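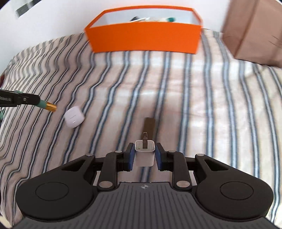
Trirkano Small Items

README, updated February

Trirkano is a set of hand-held gripper demonstrations recorded at the Waruvden returns center by the people who sort there. The work is picking up small household and electronic items from a soft surface and putting them where they belong. Power adapters, little cases, pens, cables: the stuff that falls to the bottom of every return box and takes forever to deal with.

We're really excited to have this out!

What's in it

4,000 demonstrations by 34 sorters
56 item types, listed in items.csv
Each demonstration has wrist video, gripper opening and a one-line task note written by the sorter

Surfaces are mostly patterned cloth, often wrinkled. Clutter was left in on purpose, including boxes and a second tool at work. Adapters with bare prongs are the hardest group, so start with something easier if you're testing a new policy.

What it changes on the floor

Sorters used to spend whole shifts bent over the small-items bench. Now the Zunen arm takes the first pass from 6 a.m., and people handle what it sets aside, plus testing and repacking. Recording is paid at the normal rate, in blocks of 30 minutes, and anyone can skip it. Several sorters have moved into checking the arm's picks, and they're great at it (they spot a bad grasp long before our scripts do).

Some things are still being worked out. The aisle is louder, and the faster pace upstream means the repacking tables fill up before lunch. Pick rates from the recordings are never used to judge a worker, and sorter IDs are shuffled in every release.

Known gaps

Few left-handed recordings
Nothing wet or leaking
Task notes in folder C use the old item names; run rename_items.py first

Contact

Pavithra Annamalai, Acharya lab. Send us your failures too, we love looking at them!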